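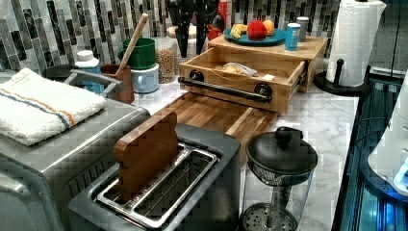
Fig. 1. The breakfast counter, with wooden toast in the toaster.

Teaching by Remote Control: Group Report, Prerness Kitchen Project

1. What we set out to do

Our group was asked to show a robot arm three kitchen tasks: take a slice out of the toaster, open the bread drawer, and put a piece of fruit on a plate. We could not write any rules for it. All it would get was recordings of one of us driving the arm, and from those it had to work out the rest. The module handbook calls this learning from demonstration. After a fortnight of it I would call it learning from whoever was on shift.

The toast is a block of wood, so it cannot burn, which is more than can be said for anything made in our shared house.

2. How we drove the arm

We began with hand guiding, where you hold the arm and walk it through the motion. It feels natural for as long as your shoulder lasts. The trouble is that your own arm ends up in the recordings, and a policy trained on them may come to expect one. 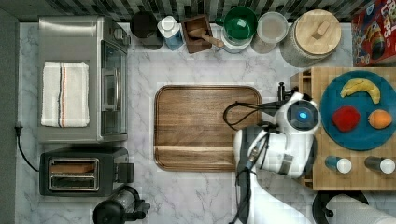

So we moved to remote control, using a handheld controller and a program called Mivano that turns wrist movements into arm movements. There is a short lag, and everybody's first reaction to lag is to push harder. Our early demonstrations are mostly overshoot followed by regret. We threw those out and started again with the speed halved.

Each run was saved with the camera views and the joint positions. By the end we had kept 128 of them, unevenly split, as the drawer took far longer than the toast and people kept volunteering for fruit.

3. What went wrong

Raíssa Pacheco and I drive very differently. She comes straight down and closes the gripper once. I hover, reconsider, and approach from the side like someone getting into a cold pool.
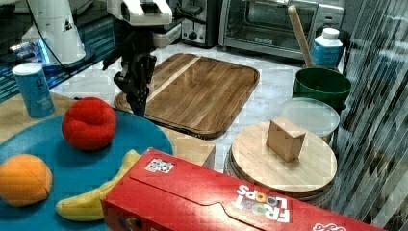
The first policy we trained had both habits and would switch between them halfway to the object. We then agreed on a written routine: start high, line up, come down, close, wait a beat, lift. It was dull to follow and the recordings were much better for it.

The drawer was the hardest to teach. Pulling a handle by remote control gives you no feeling of weight, so you judge it by eye from the wrist camera. If the pull is slightly off line, the drawer binds and the gripper slides along the bar. We kept 2 runs where this happened and the driver recovered, to see whether the policy would pick up the recovery too.

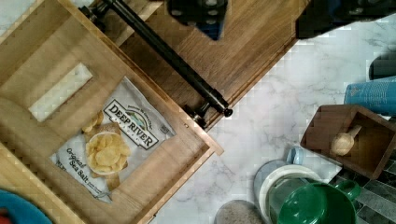
Keep a lot more than that, was Furtado's comment on our draft, because a robot that has only ever watched things go well has no idea what to do on a bad Sunday. I had argued for clean data throughout and did not enjoy reading this, but we have put more recoveries on the list for the second round.

4. Still to do

Retrain with the extra drawer runs, swap drivers halfway through each task, and label the files by something other than our initials.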